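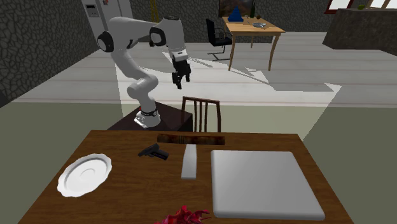
Questions I get about the Risley Swap Table

What is the swap table?
It's a monthly get-together where people bring stuff they don't want and go home with stuff they do. No money, no tickets, no points. I'm Ottilie Kuster and I started it in my own living room one December, when I had far too many dishes and a neighbor in Dunne had far too many lamps.

Do I have to bring something to take something?
Nope! I'd love it if you did, but plenty of people come empty-handed the first time and then clean out a closet for the next one. It evens out.

How much can I bring?
Whatever you can carry in one trip from the car. We had a family show up with 11 boxes of cookbooks once (lovely books, terrible for my back), so now I ask that you email first if it's more than that.

What won't you take?
Mattresses, car seats, opened makeup, anything with a recall on it, and no weapons of any kind. Chipped plates are fine if you tell people they're chipped.

Can I drop things off early?
Yes, the evening before, between five and seven. Please don't leave bags on the porch – the raccoons on Horberg Street have opened every single one so far. 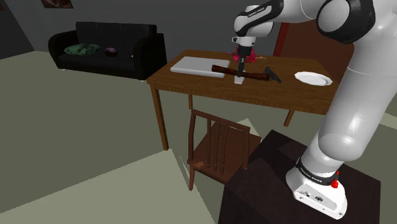

What about electronics?
Bring the cord. Please, please bring the cord. I have a drawer of 69 mystery chargers and I don't want to meet number 70. If you know something's broken, stick a note on it saying what's wrong. We have a couple of tinkerers who go straight for those.

Can I hold an item for a friend?
One item, and only until the last half hour. After that it goes back out.

Where do the leftovers go?
Most of it rides over to the thrift store in Dunne the next morning. Books go in the little free library until it won't close.

Is there parking?
On the street, on the even side. Don't block the Bonix bakery driveway, they're very nice but their van leaves early.

How do I hear about the next one?
Get on my email list. I send one message a month and it's mostly the date and a list of what people are hoping to find.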